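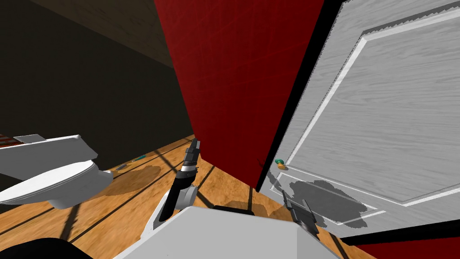 Household Robotics Group, Department of Mechanical Engineering

Doors first, dishes later: a talk with Leire Aguirre

By Coralie Goodwin
November 10, 2020

Leire Aguirre has spent a good part of her working life thinking about bathroom doors, and she'll tell you so with a big laugh before you've even got your coat off. Her group at the Esonthorpe campus builds simulated homes, with rooms and furniture and things left lying on the floor, and lets a simulated robot loose in them to see which chores it can manage. I had come with the question my mother always asks me, which is when she can stop cleaning her own bathroom.

"Tell your mother to keep her brush," Leire said. "I'm sorry! I'd love to give her a date. But before a robot can clean a bathroom it has to get into the bathroom, and then it has to move around in there without bumping the toilet, and we're still very much working on that part."

She pulled up the room they have been using most this fall. There's a toilet, a red wall, a white paneled door with a round knob, and a plank floor with a couple of small things lying on it, one of them with a green handle. It's a tight squeeze for a machine with two arms, and Leire says that is the whole appeal. She grew up in an apartment where you had to step into the hall to let somebody else reach the sink, and she has never trusted a demonstration that takes place in a big, tidy kitchen.

The knob gets most of her attention. A lever you can push down with nearly anything (an elbow, a grocery bag, a clever cat), but a round knob has to be held, turned and pulled, and the robot has to keep its own body out of the way while the door swings. Her team ran 548 attempts on doors with round knobs over the past year, and 261 of them ended with the door open.

"So a little less than half," she said. "People hear that and their faces fall, and I understand, because who wants a helper that gets stuck in the hall every other time? But when Julián and I started, we had 22 good ones out of 400, and we went out for dinner to celebrate!"

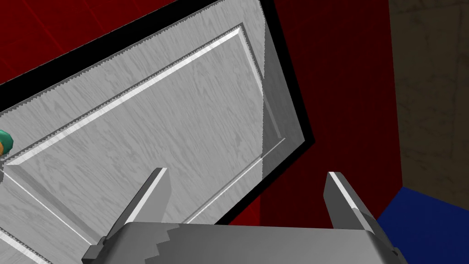
Julián Arrieta, who shares her office and wandered in around then looking for a charger, thinks the reaching is harder than the turning. An arm that comes in a hand's width too far to one side has nothing to close its fingers on, he told me, and a person would simply shuffle over without giving it a thought. "You do it half asleep, in the dark," he said. "I've tried to write down how I do it and I can't."

I asked whether any of this carries over to real houses, and Leire grew a bit more careful. A simulated door is always clean and never sticks in damp weather. The group plans to try its methods on a real door in January, in a practice apartment at Jernusholm that Milagros Esteban looks after, and Leire expects the first weeks to be humbling. She is more hopeful about shops and warehouses, where shelves stay put and somebody can swap a knob for a lever if it makes life easier. Wiping a counter or carrying a basket down a hallway seems close to her. Scrubbing behind a toilet does not.

"I would be happy with one chore done properly," she said, walking me out and holding the door with her foot, her arms full of papers. "Bring me the towels. Open the door, come in, put them down, go out again. I'd pay for that one myself."

My mother, when I called her, wanted to know if it would fold them too.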